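# Gripper fingers keep losing thin fabric. Longer fingers or softer pads?

**Kacper Pawlak**

I have a two-arm setup and I'm comparing finger sets for folding clothes. The stock fingers are black, tapered and hard. The other set is the Clevby soft pads. Work surface is a sofa cushion, head camera looking down.

I ran 20 grasps with each set on a red jersey, picking it up by the collar. Stock fingers dropped it 4 times. The soft pads dropped it 2 times but often took a pinch of the cushion cover along with the shirt.
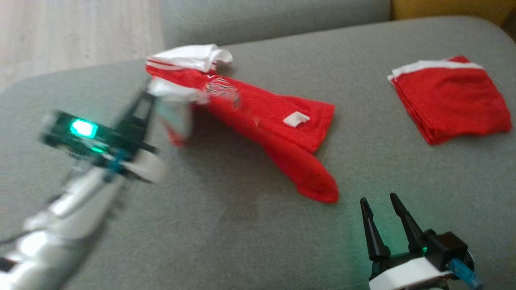

Grip force is the same for both sets and so is the closing speed. I haven't touched the wrist angle. Would you go with the pads and fix the cushion problem in software, or keep the stock fingers and add some kind of grip tape?

---

**Weronika Czarnecka**

Keep the stock fingers for now. Tapered tips get under a fold better than wide pads do, and a collar gives them something thick to hold. Put a thin strip of silicone tape on the inside faces only and leave the tips bare.

Then change the approach. Come in lower on the collar side, close halfway, lift a little, and close the rest of the way. On our Brimdale arms that stopped most of the cushion grabs with either set. Run more than 20 tries before you pick one, too. A gap of 2 drops could be luck.

---

**Czesław Sobczak**

Just use a table. Cushions are a pain.

---

**Lena Ziółkowski**

A table changes the test if he wants it to work on a sofa. I'd look at the camera first. If frames blur while the arm is moving, your grasp point may be off before the fingers close. Let the arm settle, take a fresh frame, then grasp. I did 115 picks that way with hard fingers and never went back to pads.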